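Setting Out a Tiered Snack Stand

August 11, 2020
By Rasha Twal

26 shares
2 comments

This guidance applies to the refreshment counters at Cludthorpe and Gririlden. It replaces the sheet issued in April.

Before stocking, wipe each shelf of the stand with a soft cloth and let it dry. Clear acrylic marks easily, so scouring pads must not be used. Place the stand on a level table, with space on every side for customers to reach in.

Fill the top step first. Chocolate bars should be laid flat, end to end, with the brand name facing upwards. Narrow bars may be stood on end on the step below, provided that they do not lean. Boxed biscuits are heavier and belong at the lowest level — a long box may extend on to the table if it sits steadily. 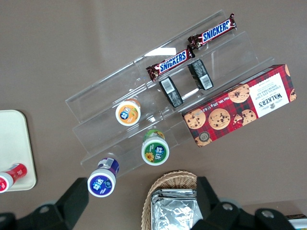 Staff should check dates each morning and bring older stock to the front. Any item with a torn wrapper is to be removed and entered in the stock book. Keep spare stock beneath the counter, and refill one step at a time so that the stand stays balanced.

Questions about supplies should be sent to Rima Najjar on extension 342.

Last updated: August 2020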